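The Drawer of Cords: notes for the Pemville library talk

Monday, January 14, 2019. Slot is fifty minutes, including questions. Slides are mostly blank on purpose. If the projector goes, carry on.

[Wait for the door to close. It doesn't close by itself.]

Good evening. I'm going to talk to you for the better part of an hour about cords. Charging cords, extension cords, curtain cords, the cord off the blind that came down in the last house and moved with you to this one. If anybody thought this was the talk on cold-climate roses, that is across the hall, and I won't be hurt. I will remember your face.

[Pause. At Chacko three people did leave.]

I'll start with a confession. Last December I emptied every drawer, box and bag in my house that had a cord in it, and I laid the lot out on the floor of the spare room. It took the weekend. I then did a thing I don't recommend, which was to count. There were 224. I live in a house with nine outlets.

[Let them laugh. If they don't laugh, say "nine" again.]

Of those 224, I could name the job of fewer than half. The rest had been kept on principle. I went looking for the principle and couldn't find it, though I did find a phone charger for a phone I had before I was married, and a cord with the same plug on both ends, which frightened me.

SLIDE 2: "Where they come from"

Say this slowly. People recognize themselves in it and need a moment.

A cord enters the house in a box with something useful. The useful thing breaks, or gets dull, or is given to a nephew. The cord stays. It has done nothing wrong. You put it in the drawer because it would be a pity to need it and not have it, and from that day on you own it the way you own your elbows.

Then there's string, which is worse, because string has no plug on it to tell you what it was for. Drawstrings that came out of sweatpants in the wash. The white cord from a bakery box. A bootlace, single. My mother kept a coffee can of pieces too short to tie anything, and we all knew about the can and we all added to it.

[Ask for hands: who has the can? There is always a can. In Surell it was a ham tin.]

SLIDE 3: "Why they tangle"

I get asked this more than anything else, usually by someone holding a tangle. The fair answer is that a long, limp thing with two loose ends, put in a space where it can move, will tie itself to whatever is nearby. You don't have to be careless. You only have to own a drawer and open it now and then. Every time you open it you are giving the contents a stir.

So the whole of what I have to teach tonight comes down to the ends. If the ends can't wander, you're most of the way home. Everything after this slide is me finding different ways to say so, and the library has been kind enough to give me until nine.

SLIDE 4: "Two ends, one cord"

[Put the bag of cords on the table now. Take out the long one. Ask for a helper from the front row, somebody with sleeves they can push up.]

Hold the one end and give the helper the other. Step apart until the cord is off the table. Don't pull. Everyone wants to pull. A cord under a hard pull remembers it, and the twist you had in the middle moves down to the plug and sets up house there. You want it held out between you with just enough tension that it stops sulking.
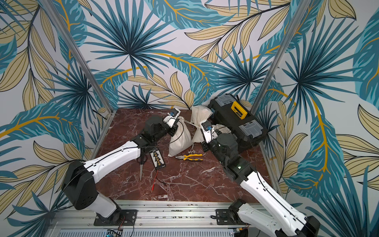 Let the twist run out of one end. Tell the helper to hold still and you roll your own end between finger and thumb, and if it gets worse you're rolling the wrong way, so roll the other way. I have been doing this for years and I still start off the wrong way more often than chance would allow.

Now walk toward each other and fold. The helper's end comes to your hand. You have a cord half as long with a bend at the far side. Fold again if it's a long one. Stop when it's about the length of your forearm.

If you live alone, a door handle makes a decent helper. It's patient and it doesn't talk. Loop the cord over the handle at the middle and work both ends yourself.

[Thank the helper. Get the cord back. In Grestov I didn't get the cord back.]

SLIDE 5: "The wrap"

There are people who wind a cord around the hand and elbow. I was raised by them. It looks brisk and it feels like work, and it puts a turn of twist into the cord with every lap, so that by the time you've finished you have made a spring. If you have to do it, do it with rope you don't like.

The other way is over and under. One loop the ordinary way, the next loop with the wrist turned so that it goes in backward, then ordinary, then backward. The twists cancel out. When you want the cord again you hold an end and throw the rest, and it pays out flat across the garage floor in a manner that makes you want to call somebody.

[Demonstrate. Do it slowly three times, then once fast, to show off. Don't talk during the fast one. See Surell.]

For short cords, forget all this. A figure eight around two fingers and a tie around the waist. It takes no time and it's very hard to get wrong, although a gentleman once managed to include his watch.

SLIDE 6: "Ties, and opinions about ties"

Hook-and-loop strips are the best. I buy the long roll and cut it with kitchen scissors. Bread clips are fine for thin cords, and you can write on them. Rubber bands are fine until the summer they turn to jam. Twist ties work, but the wire comes through the paper sooner or later and you will find it with your thumb.

Don't tie a cord with itself. I know it's neat. I know your father did it. It bends the cord hard right where it meets the plug, and the plug is the part you paid for.

And since we're on plugs: if the jacket is split, or you can see the wires inside, or the plug gets hot when it's in use, that cord doesn't get a tie. It goes out. I'm cheerful about most things tonight, but I'm not cheerful about that one. Ask at the town drop-off which bin they want it in.

[Somebody will ask about electrical tape. The answer is no. They'll ask again at the end.]

SLIDE 7: "Sorting the drawer"

A plan for a wet Saturday. Empty the drawer onto a table, a plain one if you have one, because a busy tablecloth will eat a thin cord. Pull out everything that isn't a cord. You'll have batteries, a key and a birthday candle. Put them somewhere else and don't look into it.

Next, lift. Don't dig. Find one end that's on top of the heap and follow it with your fingers as far as it'll go, loosening as you go. When it stops, leave it and take up a different end. A tangle comes apart from the outside in, and the person who goes straight for the middle is the person I meet afterward holding a bag.

Name each cord out loud as it comes free. "Lamp." "Camera." "Don't know." This sounds foolish and it is, but you can't say "don't know" more than a few times running before you start to hear yourself.

The don't-knows go in a paper bag with the month on it. If you haven't been into the bag in six months, you have your answer. I kept my own bag for eleven, so I'm in no position to press the point.

[If time is short, skip to slide 9. If time is very short, skip to the cookies.]

SLIDE 8: "Labels"

Masking tape folded over the cord like a flag, near the plug, written on in pencil. Marker smears on the shiny side. Write what the cord is for, and not what it is. "Kitchen radio" will help you in two years. "Black, medium" was on eleven of mine.

SLIDE 9: "How many is enough"

I ended up with 50. That's still a lot of cord for nine outlets, and I've been told so at home. But each has a flag and a tie, and they lie in a shallow box with the ends tucked in, and last week I went for the camera cord and came back with the camera cord and nothing hanging off it.

I kept the one with the same plug on both ends. It's in a bag by itself.

[Questions. Repeat each one into the microphone, as the back row can't hear. Handouts are by the door, and the roll of ties is for sharing, so please cut what you need and leave the scissors. Bring the bag home. Count the extension cords before leaving, there should be four.]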